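Jultine opens second kitchenware reuse store in Hendville

19 Aug 2019

Household reuse charity Jultine has opened a second store in Hendville, selling donated plates, cups, pots and cutlery at low prices to people setting up a home.

The new store is in the former Bognár bakery building and is open 4 days a week. It has twice the shelf space of the original shop, which will keep its current hours.

Jultine took in 646 boxes of kitchenware in the year to March, more than its first store could sort or display. Odd plates and part sets made up much of the backlog. These will now be sold singly from their own shelves, in every colour, so shoppers can match pieces they already have at home.

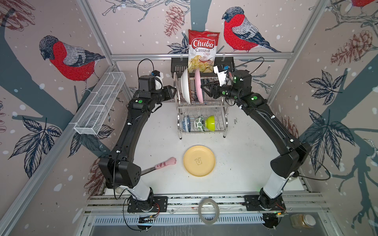
What the store accepts

Donations can be dropped at the rear door on any trading day. Jultine takes plates, bowls, mugs, glasses, baking trays, dish racks and cutlery. Items should be clean and free of chips and cracks. Knives must be wrapped in cardboard and labelled.

The store cannot take electrical goods, non-stick pans with worn coating, or plastic containers without lids.

Prices and starter packs

Most single items cost $2. Starter packs for a household of up to four people are available through local housing services and are free to families who are referred. Jultine has set aside enough stock for 700 packs over the coming year.

Each pack holds dinner plates, bowls, mugs, cutlery, a saucepan and a tea towel. Packs can be collected from either store — delivery within Hendville can be arranged through the housing service making the referral.

The fit-out was paid for by a grant from the Clutivau Fund, which also covers the first year's rent.

Opening hours and a full list of accepted items are posted at both stores. Media enquiries can be made at the front counter of the new store during trading hours.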